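Trilbridge
Careers and participation
Call for participants: demonstration operators, Nillport site

Reference: TB/DEMO/64
Type of engagement: fixed-term, part-time, paid
Location: Nillport, Building 2, ground floor
Applications close: 5 p.m. on the last Wednesday in July

Trilbridge invites applications from adults who wish to take part in a programme of recorded robot demonstrations. Participants will show a robot arm how to carry out short manual tasks, either by guiding the arm directly by hand or by moving it from a control desk with a hand-held controller. The recordings will be used to train the software that later carries out the same tasks without a person in control.

No previous experience with robots is needed. We are looking for people with steady hands, patience with repeated work and a willingness to follow written procedures closely.

About the programme

The programme is run by Trilbridge in partnership with Eltier, which supplies the control desks and maintains the recording software. It is planned to collect 2,000 accepted demonstrations. At the time of writing, 1,732 have been accepted. The remaining demonstrations will be recorded by the group of participants appointed under this call, together with a number of repeats requested by the review team.

The tasks are drawn from ordinary household and workshop activity. They include placing small objects in trays, opening and closing lids, turning handles and working with fittings mounted on a panel. Each task has its own sheet, which sets out the starting position, the finishing position and the faults that will cause a recording to be rejected.

What participants will do

Participants will attend sessions of three hours, including a break of twenty minutes. Sessions take place in the morning (from 9.30 a.m.) or the afternoon (from 1.30 p.m.). You will be asked to state a preference on the application form, and we will meet it where the rota allows.

In a usual session you will:

Set out the work area according to the task sheet and confirm the starting position with the session supervisor.
Carry out the task with the arm, by hand guidance or from the control desk, as directed.
Mark each recording as complete, incomplete or spoiled, and add a short written note to any that is incomplete or spoiled.
Return the arm to its rest position before anyone reaches into the work area.

Hand guidance and remote control call for different skills, and most participants prefer one to the other. All participants will be trained in both. After the first four sessions, the supervisor may assign you mainly to one method.

Smooth, unhurried movement is valued more highly than speed. There is no target for the number of demonstrations in a session, and payment does not depend on it.

Who may apply

Applicants must be aged 18 or over and entitled to work at the Nillport site. You must be able to read task sheets in English and to sit or stand at a work position for up to forty minutes at a time. Left-handed applicants are particularly encouraged to apply, as they are under-represented in the recordings made so far.

Applicants who wear glasses or hearing aids may take part without restriction. If you have an implanted medical device, please tell us before attending the trial session so that the site safety adviser can speak to you in private. Adjustable seating and a lowered control desk are available on request.

Current employees of Trilbridge or Eltier, and members of their households, are not eligible.

Training and payment

Successful applicants will attend two training sessions, both paid at the full rate. The first covers site safety, the emergency stop and hand guidance. The second covers the control desk and the marking of recordings. The hourly rate and the terms of engagement are set out in the participant pack, which is sent to all applicants invited to a trial session. Travel within the Nillport area is refunded on production of a ticket or receipt.

Recording and personal information

The movements of the arm and the view of the work area are recorded. Participants' faces and voices are not. Written notes are stored under a participant number. You may withdraw from the programme at any time without giving a reason, and you will be paid for all sessions attended up to that point. Recordings already accepted will be kept.

How to apply

Please complete the form headed "Demonstration operators" on the Participation page and quote the reference given at the top of this notice. A curriculum vitae is not required. Paper forms may be collected from the reception desk in Building 2 between 10 a.m. and 4 p.m.

Applicants who meet the conditions will be invited to a trial session lasting one hour. All those who attend will be told the outcome in writing.

Questions about the work or the conditions of the call should be addressed to Matilde Calado, Participation Officer, through the contact form on the same page.
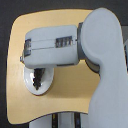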